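Robot club, October 2023

I said I would write up how the club is getting on, and it has been a while, so this is a long one. For anyone new, there are five of us in the Ukeck team at the moment: me, Iona Innes, Alistair Lennox, Jaxon Sawatzky and Precious Cele. Shona Cruickshank runs the club and signs off our project book.

Our task for the spring competition is sorting small jars. The robot has to take a jar out of one compartment of a tray and put it in another without knocking the ones next to it. It sounds easy. We picked it because Alistair thought it would be done by half term.

Most of our time so far has gone on the hands. The fingers are jointed, so a grip that looks fine from one side can be wrong from the other, and we spend a lot of time getting them half closed and checking where the tips end up. Jaxon writes each finger setting in the book before anyone is allowed to change it. He started doing that after we lost a good one in the second week and never got it back.

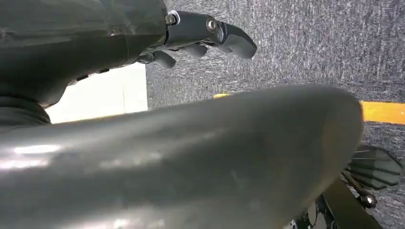 Do you need to know how to code before you join?
Most of us didn't. Iona had done a bit at school and the rest of us learned by changing one number at a time and seeing what the hand did. If you can keep tidy notes you will be useful straight away.

The tray caused more arguments than the hands. The compartments are small, and a jar sits low enough that the fingers have to go down inside the partitions to get hold of it. Our first plan was to grip by the lid. Precious wanted to go lower and hold the glass, which gives a better hold but leaves very little room for the thumb. We tried both and kept a tally. After 523 attempts her way was ahead, so we are using it.

We have also stopped doing long sessions. Now it is 15 minutes on the arm, then swap, and whoever comes off writes up their notes before doing anything else. I was against this at first - I like to keep going once I have started - but the notes are much better for it.
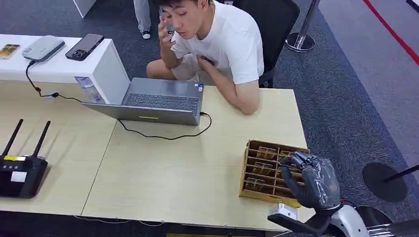
What we are doing next

The competition is in March. Before then we want to get the program, which we call Cimeo, to work through a tray in any order we give it. At present it only manages left to right. Alistair is rewriting that part and I am testing it.

Shona also wants a spare set of finger pads. I have priced them and will bring the list next time. If you borrowed the small screwdrivers, please bring them back.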